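Washing and Drying Hockey Gear at Home

Posted 2/12/18

Most of the smell in a hockey bag comes from gear that sat zipped up overnight. Washing fixes it for a while, drying fixes it for longer. If you only have time for one of the two after a skate, dry the gear.

Get everything out of the bag as soon as you are home. Pull the insoles out of the skates and the liner out of the helmet if it comes out. Open every strap. Gloves should stand with the cuffs down so air can get into the fingers, and a small fan pointed at them does more than a heater does. Keep leather palms well away from radiators. They go stiff and then they split between the thumb and the first finger.

Jerseys, socks and base layers

Turn jerseys inside out and close any velcro before they go in the machine. Cold water, normal detergent, no fabric softener. Softener leaves a coating that holds odor, and it ruins the stretch in base layers after a season or so. For old smells, soak the load in the tub first with 2 cups of white vinegar and enough cool water to cover it. Half an hour is plenty.

Tie-down straps catch on everything. Put anything with a fight strap in a mesh bag by itself. Hockey socks can go in with the jerseys as long as you have pulled the old tape off, including the little curls that get stuck inside the knee.

Do not put a jersey with a sewn or pressed number in a hot dryer. Hang it.
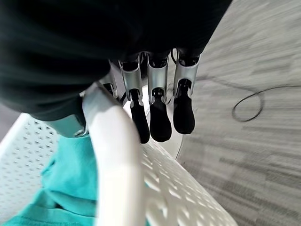 Pads take more work. Shin guards, elbow pads and shoulder pads can go in a front loader on gentle, with the hard caps facing in and a couple of towels to stop the banging. I would not do it in a top loader with a center post. The straps wrap around it and you will be cutting them off. The tub works just as well - warm water, a scoop of detergent, twenty minutes, then press the foam with your hands until the water runs clear. Rinse twice.

Pants are the slowest thing to dry. Allow some 50 hours in a cool basement, less with a fan. If the foam still feels cold in the middle, it is still damp.

A drying rack

You can buy a metal rack like the Fedow, which folds and holds one full set. I used one for a few years until a hinge gave out. The one in our laundry room now is 1 1/2 inch pipe from Prustwood, cut and fitted in an afternoon. The upright is 75 inches tall with cross arms at shoulder, waist and knee height. Glue the base joints only and leave the arms dry fitted so it comes apart for the summer. Drill a few holes in the arms if you plan to blow air through them.

Put a boot tray under it. Goalie gear needs a second upright.

The bag

Turn the bag inside out over the back of two chairs and wipe it with a cloth and dish soap. Baking soda in the bottom helps between washes, but shake it out before the gear goes back or it cakes in the zipper. Wax a stiff zipper with a plain candle. I do the bag in August before tryouts and again halfway through the season.

Blades should be wiped dry before the soakers go on, and the soakers need drying too. Wet soakers rust steel faster than bare air will.

Recent tips
Getting Puck Marks Off a Garage Door
Re-lacing Skates With Waxed Laces
Farnitz Boot Dryer: Two Winters On
How to Patch a Glove Palm
Storing Sticks in a Small Apartment
Wieczorek Sharpening Stone, Cleaning and Care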